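Re: [packfloor] arm on the sample bench, what happens to the bench people

From: Magdy El Sherbiny
To: packfloor list

Sorry for the slow answer, been on the floor since 6 and typing this between trucks. Will go through Hatem's points in his order, more or less.

Hatem Fahmy wrote:

> Magdy, all,
>
> Our plant (Tesberg side, bottling and returns) got told in January that the
> bench in the check room is going over to an arm, same setup you have at
> Skornel as far as I can make out. Pick up the bottle, hold it for the
> camera, set it down, next one. We have three people per shift on that bench
> and what they want to know from me is simple. Do they still have a job. Then
> it's who fixes the thing, who gets blamed when it drops one, and does the
> rate go up for everybody else.
>
> Management sent us a two page sheet from Tronener that says "frees staff for
> higher value tasks" and then doesn't name a single task. I would like to go
> into the next meeting with something better than that. What did you ask for,
> what did you get, what do you wish you'd asked for.
>
> Also is it loud.
>
> Hatem

Not loud. Start with the easy one. The arm itself you barely hear, what you hear is the reject chute, and that was there before. Put a rubber mat in the chute, we asked for that for years and got it the week the arm came in, go figure.

Jobs. We had three on the bench per shift too. Nobody was let go but that's not the same as nothing happened. One stays with the cell. One went to line two, same pay. The third spot was "absorbed", meaning when Chávez left for the warehouse they didn't fill it. So on paper zero layoffs and in practice one less person on the shift. Ask for headcount in writing, per shift, with a date on it. We got a verbal promise and it was kept to the letter and not an inch past.

What the person at the cell does all day. The sheet calls it "supervising". Mostly it's feeding bottles, clearing the ones it won't take, wiping up, and writing in the log. Open bottles are the pain. Half the returns come in with no cap and if the grip is set for a hard bottle it squeezes a soft one and you get orange soda up the wrist and in the connector. Then sticky everything. The setting is a number on a screen and for the first month only the Tronener tech had the password. So our person is standing there watching it squirt and can't touch the number. We made a stink and now the cell operator can change grip force within a range. GET THAT BEFORE IT GOES LIVE. Not after. Best thing we won out of the whole business and it cost them nothing.
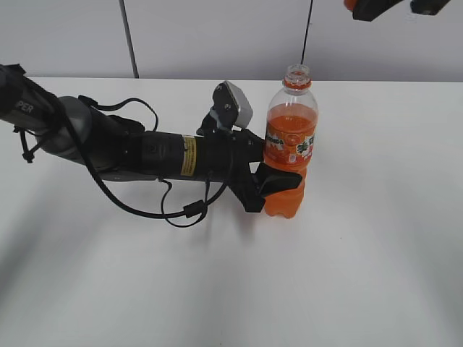 Next, speed. On the bench a good pair of hands did 63 bottles an hour, with the writing down. The arm does 58 on a day it behaves. So no, it's slower, and everybody has a good laugh about that for a week. But it does 58 at 4 in the morning as well and it doesn't go to lunch, and that's the number they look at. Where it bit us was downstream. The bench used to slow down toward the end of the shift and the repack table got a breather out of it. No one ever planned that breather, it was just there. Now the stuff comes at the same pace right up to the bell and repack were the ones going home with sore shoulders. Took us too long to notice becuase everybody was looking at the cell. Go talk to the table AFTER the bench, those people are not on anyone's list for the meeting and they should be.

We got one extra 10 minute break for repack out of it. Wanted two. Still asking.

Who fixes it. Three levels the way it works here:

Operator: clear a jam, restart, change grip within the range, swap finger pads.
Our maintenance: cables, sensors, anything with a panel open.
Tronener: program changes and anything on the arm itself.

Problem is the middle one. Maintenance got no training for the first stretch, they got a binder. Cables are the thing to look at by the way. They hang in loops so the wrist has room to turn and they rub, ask where they rub and who checks them. Ours went on the weekly sheet, second time one wore through.

And ask for the operator level to be a pay grade. We didn't. Our person on the cell is doing bench work plus restarting a robot plus the log, for bench money. It's on the table for the next round but it's much harder to get once they've been doing it a while for free. If I could change one thing it's this one.

Blame. OK so this got ugly for a bit. When a bottle drops the log wants a cause code and the choices were "operator load error", "bottle defect", "other". No code for the machine. Guess how the first report looked. More than 10 load errors against one woman who has done that bench for longer than the building has had its current roof. She was putting them in right. The camera on the wrist was seeing the label wrong on the clear bottles, glare off the lights. They moved a light and it stopped. The report was never corrected until she brought it up herself with the supervisor, which she shouldn't of had to. So: get the code list before it starts, make sure there's one for the machine, and get it in writing that the log isn't used for discipline. We have the first two now. Third one we have in an email, not in the agreement.

Same with the camera. Ask what it keeps and who looks. Ours keeps pictures of bottles for a while, and sometimes a hand gets in there. People don't like it. It was answered ok when we asked but they had to be asked.

Rate for everybody else. Officially no change. See repack, above.

Things I'd put on the sheet for your meeting, quick:

headcount per shift, in writing
operator can change grip from day one
paid training, on the clock, for all of the bench and not just whoever they like
pay grade for the cell
machine code in the log
what happens when it's down. Do the people go back to hand checking and at what target. Ours was down most of a shift and the supervisor wanted the arm's number out of two people who hadn't been on the bench in weeks

That last one nearly got forgotten here too. Keep the old bench. They wanted to scrap it for floor space and we said no, and we've used it plenty.

Is it all bad, no. The wrist braces are gone, two people on my shift had them and neither one does now. Holding bottles up to a lamp for eight hours is a lousy job and I did it myself, I'm not going to cry for it. Some of the younger ones like the cell and are good at it, better than the tech in a couple of cases. But they like it on the days they can do something about it. On the days it faults out every few minutes and you wait on a phone call it's worse than the bench ever was.

Hatem, call me if it's easier, after 3 is best, before that I won't hear it. I can send you our code list and the one page we gave management, need to take names off first. If anyone else on the list has the returns cell and got the pay grade please say so, I'd like to know how you worded it.

Truck's here

Magdy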